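Trilletti two-layer bed set: blanket and flat sheet, double

The Trilletti set is sold as a pair: one plush blanket and one printed flat sheet meant to go over it or under it, depending on the time of year. We bought the double size in November at the ordinary shop price and have used it on a slatted wooden bed through one heating season. The notes below cover fabric, fit, washing and wear. They don't cover the matching pillowcases, which are sold separately and were out of stock.

What is in the pack

One blanket, one flat sheet, a care card and a cloth bag with a drawstring. The bag is too small to take the blanket once it has been unfolded and has had time to loft. It will take the sheet with room to spare. The care card is printed on one side only and agrees with the sewn-in label except on tumble drying, where the card says low and the label says no heat. We followed the label.

Blanket

The pile is short, dense and even. Brushed against its lie it shows hand marks, and these disappear when the surface is smoothed back the other way. There is no separate backing. The edge is turned over and stitched with a single row, and on our sample the stitch length was regular on all sides except one corner, where the machine had evidently been stopped and restarted. That corner has held.

Warmth is moderate. In a room kept cool overnight it was enough for one sleeper with a cotton sheet beneath, and short of enough for another who usually prefers a filled duvet. It doesn't trap damp in the way that cheaper plush can. By early morning the underside felt dry to the hand on all but the mildest nights.

Static is present. It is worst straight after drying indoors and falls off after a day on the bed. Anyone who undresses in the dark will notice it.

Sheet

The sheet is a plain weave, light, with a printed pattern. The print is on one face and shows through faintly on the other. Colour registration on the motifs is good and the outlines meet the fills without visible gaps. The hem is narrow, and this is the weakest part of the set. It curls after washing and needs either an iron or some patience. The sheet is also cut a little short for the stated size, so that tucking it at the foot leaves too small a turn-back at the head. Laid loose over the blanket as a top cover it is adequate.

It makes a useful barrier layer. Clean washing can be folded on it without picking up pile, and dark clothing in particular benefits. Black cotton placed straight on the blanket came away with visible fibres during the first month. The same items placed on the sheet did not.

Washing

The set was washed at the label temperature in a domestic machine with a 7 kg drum. The blanket takes up most of the drum when dry and should go in alone. Spin speed matters more than expected: at the fastest setting the pile came out creased in bands, and these took two days to relax. At a middle setting there were no bands, but the blanket was heavy to lift out and dripped on the line for the first hour.

Shedding in the first wash was considerable and the filter needed clearing. It was much less in the second and hardly measurable after that. Dye transfer was checked with a white cloth in the first load. The cloth stayed white.

Almost 50 nights of use produced light pilling on the blanket where feet rest, and none elsewhere. The sheet has softened slightly. Its print has lost no strength that we can see in daylight.

Fit on the bed

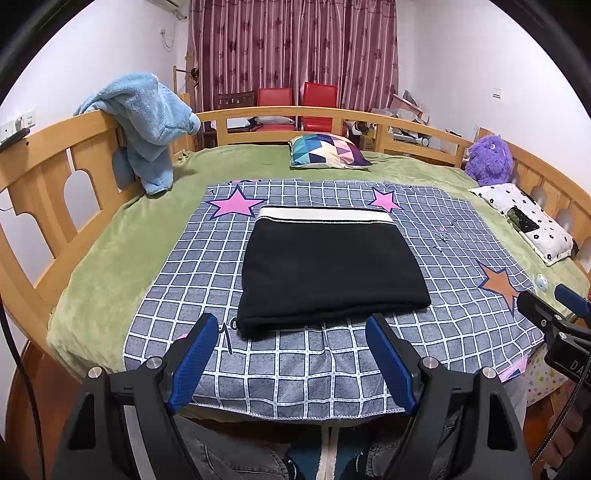 Clurkico Home Testing Club, Bedding and Linens Team

On a bed with side rails the blanket reaches them comfortably. On a divan of the same nominal size it would hang a short way down each side, less than the packaging suggests. We would size up for a divan. The sheet sits flat over plush only if it is pulled from opposite corners; drawn from one end it drags the pile with it and rucks in the middle.

Compared with others

The Bakia plush blanket, tested last winter, is heavier and warmer and sheds for longer. It has a bound edge, which we prefer. The Tshabalala throw is better finished than either but is not offered in a double. Neither comes with a sheet.

Faults and omissions

Hem curl on the sheet. Short cut on the sheet. Contradictory drying advice. Undersized storage bag. The supplier replied to our question about the drying advice and confirmed that the label is correct and the card is out of date.

Rating

Blanket: good. Sheet: fair. Set as a whole: good at a reduced price, fair at full price. Buyers who already own a suitable top sheet should look for the blanket on its own, which some shops list under a separate stock number.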